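Clearance rule (robot benchmarking)

The clearance rule is a piece of good practice for arms that work at a kitchen counter. It says how close the arm may pass to anything it hasn't been told to touch. I help keep this page up to date, and I should say up front that I'm fond of the rule, so read me with that in mind!

Origin

The rule comes from the Paso handbook, a set of house rules for simulated kitchen tests. Fadwa Ait Brahim wrote the first draft one August, and it was two pages long. Balthasar Mösli added the part on held objects a bit later (he'd say a lot later). The current handbook has 156 entries, and clearance is still the one people write to me about the most.

What it asks for

You list every fixed thing near the arm before a run: walls, window frames, cabinet doors, handles, small appliances. Door handles get forgotten all the time, I've done it myself. Then you pick a margin for each one and write it down with the run. Elbows and forearms count just as much as the hand does, and anything the gripper holds counts as part of the arm until it lets go. 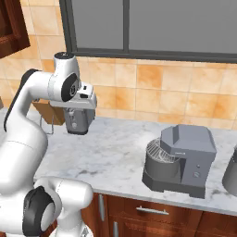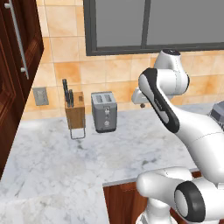

Simulated kitchen, two views: the gripper with a gray object near the stand mixer (first), and the arm to the right of the toaster and knife block (second).

Scoring

A touch on a listed item is a fault, even if the task gets finished. Lehner scoring takes off the same amount for a light brush as for a hard knock, and plenty of us think that's too strict. Jolik scoring goes by force instead. I lean toward Jolik, but both are allowed as long as you say which one you used.

Use

The Varko test set has 787 runs, and 146 of them were marked down for clearance the first time they were scored under the rule. Most of those were forearm touches, with the hand nowhere near the trouble.

See also: Held object rule; Margin table; Reset between runs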